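Ticket 1058: Docking countdown reads 49 seconds behind on Stundalow passes
Product: Trurnano ground station software
Component: Treremix orbit predictor
Opened by: Fermín Cáceres
Status: reopened

The ticket was closed in June with the note "clock drift, resolved by restart." I don't believe it. I restarted the predictor before three passes and got the same 49 seconds each time. A drifting clock doesn't drift to the same number.

What I see: the Stundalow capsule closes on its docking port, telemetry reports soft capture, and the countdown on the Cai display still has 49 seconds to run. The range readout is fine down to 200 meters. Inside that, the display seems to use predicted range and ignore the measured one.

Tried so far:
Restarted Treremix. No change.
Synced the station clock by hand at 5:10 a.m., before the morning pass. No change.
Loaded fresh orbital elements. The rise time moved slightly, the countdown error didn't.
Turned off smoothing. The readout got jumpier and stayed just as late.

Support suggested the antenna cable. A bad cable would lose packets. I logged 4000 packets on the last pass and none were missing, so I'd like to hear how a cable delays only one number on the screen.

Support also says the fault can't be reproduced on their side. With which elements file? The reply doesn't say, and the log attached to it stops before the capsule gets inside 200 meters. Please send a full one.

Attachments (4)
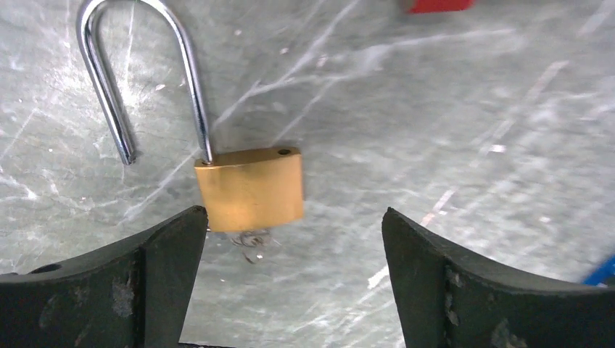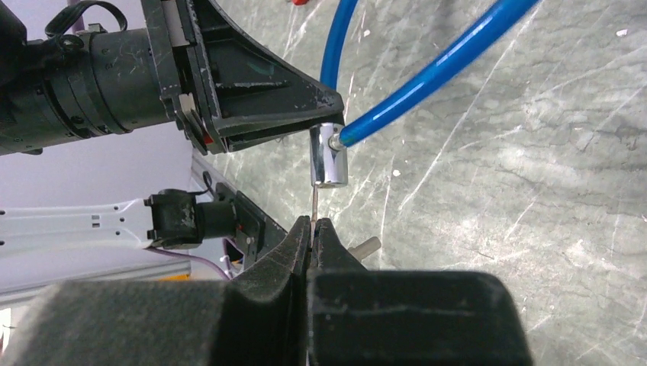
Padlock first, blue tubing second.
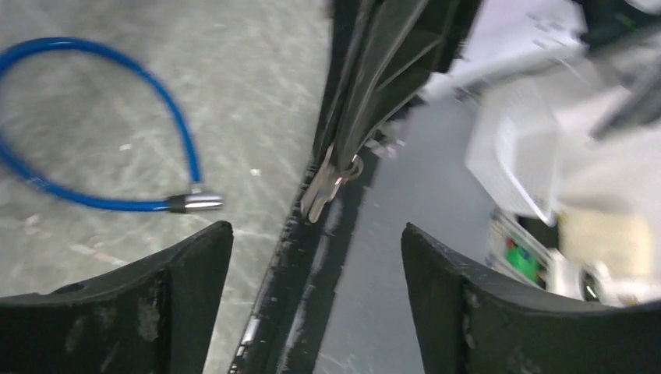
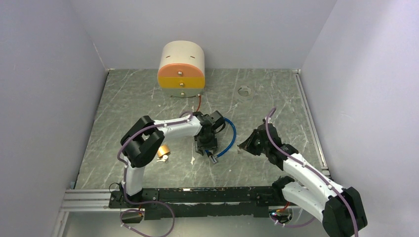
Will rolling back to the previous Treremix release fix the countdown?

Probably only for old recordings. The previous release reads live range data in the same way, so a rollback should leave the 49 seconds where they are on a real pass. Keep the current release, switch the Cai display to raw range inside 200 meters, and attach the full pass log to this ticket.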